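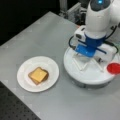
*Robot arm with a blue gripper beside a slice of toast on a white plate.*

**Ridness** is a collection of recorded examples used to train robot arms in kitchen tasks. It was gathered in Claltdale and holds 1,553 recordings, or *episodes*, each covering one attempt at one task.

## Collection

An operator guides the arm by hand control while camera images and joint positions are saved together. Failed attempts are kept and labeled – 348 episodes carry this label. Food items are moved between episodes so that the learning system does not depend on a fixed layout.

## See also

- Koyama control format
- Pretovley test set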